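Shirts, Hangers and Two Busy Hands: Our Afternoon at the Traleren Open Day

A big thank-you to everyone who came along to the Traleren open day on April 17, 2023! We had 91 people through the door, a few of them under ten and most of those glued to the front row, and the laundry demonstration was easily the talk of the bus ride home.

If you have never watched a robot deal with a T-shirt, put it on your list. Cloth folds, slips and bunches up, and every wrinkle gives the machine a slightly different problem to solve. Vittoria D'Amico from the Traleren lab talked us through it, and she was happy to be interrupted (which was just as well, given our group). At the rack, the black fingers had the shoulder of a bright yellow shirt pinched right by the end of its wooden hanger -- a very small, careful grip, and I found myself leaning forward to see it better.

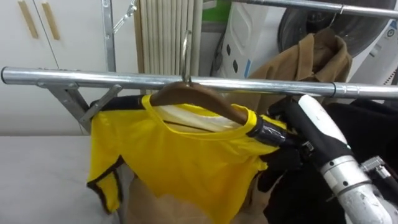 Over at the bed

The second station was set up like a bedroom, with wardrobe, shelves and all, and the work there was getting hanger and shirt together on a gray sheet. I loved this part. One hand holds the hanger and the shoulder of the shirt at the same time, the way you or I would, while the other waits its turn. Vittoria told us the lab has logged 1,000 practice runs with shirts and hangers, and that collars still cause more trouble than sleeves. Someone asked about fitted sheets and got a big laugh and a firm "not yet."

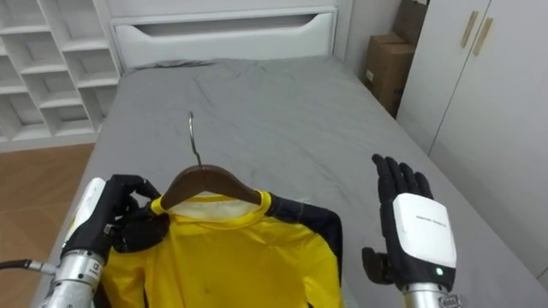 Left hand on the hanger, right hand open and ready. Yellow shirt with black sleeves, wooden hanger already in the collar.

Questions ran 13 minutes over, and we could have stayed longer -- Assunta Pace had a whole page of them! She has typed up her notes and will send a copy to any member who asks.

Traleren plans another open day in August, with 5 places held for our members. Put your name on the sheet at the next meeting if you'd like one.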